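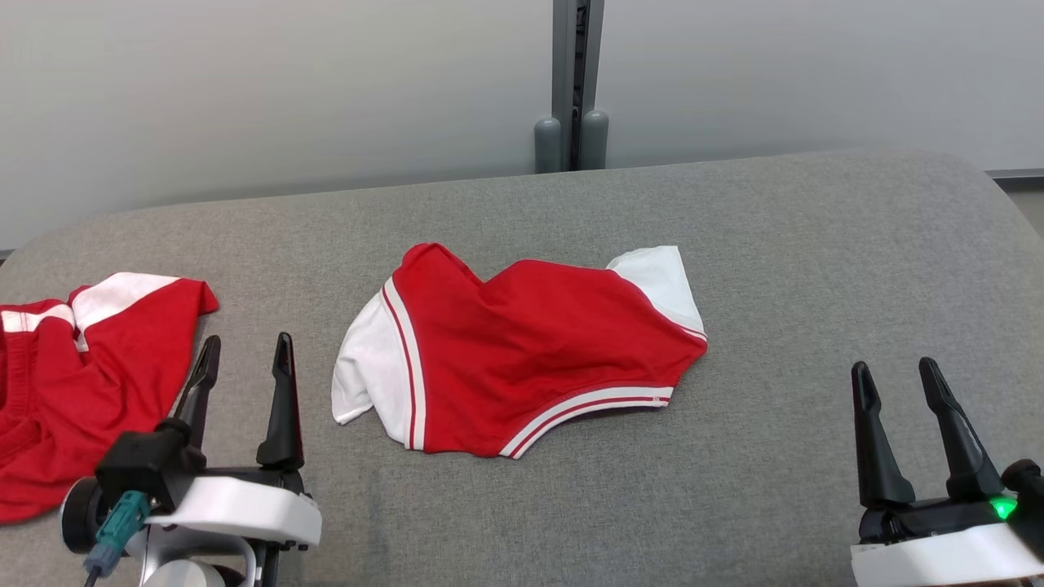 TOLEDO, October

When Drarneo released the browser game Stillesell, the studio expected a short life for it. Games of this type are usually played for a week, passed among friends and replaced by the next one. Stillesell has instead held a steady audience among players who return to its 339 levels during lunch breaks and in the evening, and the studio has now issued the second set of chapters.

The premise is modest. A lighthouse keeper's cat has been shut out of the tower and must cross the harbor town of Hikstead before the lamp is lit. The player guides the cat over rooftops, through fish markets and along mooring ropes, using the arrow keys and a single action key. Each level ends at a closed door, and each door requires a different solution. Some open by weight, others by sound, and a few respond only when the player has left the cat standing still.

Kieran Madigan, lead designer at Drarneo, describes the controls as the part of the project that took longest to settle. Early versions assigned separate keys to climbing, pushing and calling. Test players forgot them between sessions. "Someone who opens the game on a Monday and comes back ten days later should be able to start without reading anything," Madigan said. The final arrangement leaves the game to decide which action is meant from where the cat is standing.

The new chapters move the action indoors. Hikstead's customs house supplies most of the settings, with freight elevators, filing rooms and a clock that governs which corridors are lit. Three levels involve two cats moved by the same keys, so that a step taken by one is a step taken by the other. These are the hardest puzzles the studio has published, and players who write to Drarneo tend to mention them first – often with a request for a hint button.

A hint button has been added. It shows the next move only and then rests for two minutes. The studio considered a full solution viewer and decided against it, on the grounds that the levels are short enough to repeat. Progress is saved in the browser, and a code can be copied out by those who wish to continue on another computer.

There are weaknesses. The music loops too soon in the longer levels, and the text in the menus is small on older screens. Madigan said that larger text will be included in the next update, together with an option to turn off the gulls.

Stillesell is free to play, and the first chapter can be completed without registration.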